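Zileo (video game)

Zileo is a top-down racing game for Windows, made by the small studio Florkum and put out in September. I've been looking after this entry since the first beta, so forgive me if I sound a bit fond of it! You drive little hovering carts round floating islands, bump the other players off if you can, and try to get home with your cargo still on board.

Gameplay

A normal match has 9 drivers and runs for four laps. Before the start you pick a cart and a crate, and the crate matters more than you'd think – heavy ones pay better but make the cart swing wide on every corner. I lost most of my early races to the long bend on Kofler, the snowy island, where the track tips towards the sea.

There are 28 tracks in all. Most are open from the start, and the rest come from playing the delivery mode, which you can do alone or with a friend on the same keyboard (cramped, but great fun).

System requirements

Zileo is kind to old computers. It runs happily on two processor cores and 4 GB of memory, and the settings menu has a "plain water" switch that helps a lot on the sea tracks. If it still stutters, turn off the crowd shadows next.
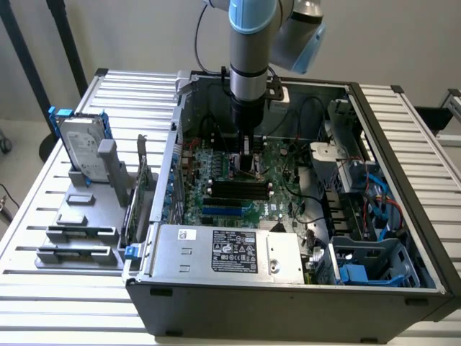 An open desktop tower, with the memory slots across the middle of the motherboard.

Development

Gilang Tambunan drew the first islands as a board game and then taught himself enough programming to get a cart moving. Begoñe Miranda joined to do the music, which is mostly accordion and hand claps, and I still hum the menu tune while washing up. The working title was Viltura, and that name lives on as the last island you unlock.

Updates

The patch of Nov 16, 2023 added private rooms and fixed the bug where a dropped crate could block the finish line. It also made the red cart slower, and red cart drivers (me included) grumbled about that for ages.

See also

List of Zileo tracks
Kofler (island)
Florkum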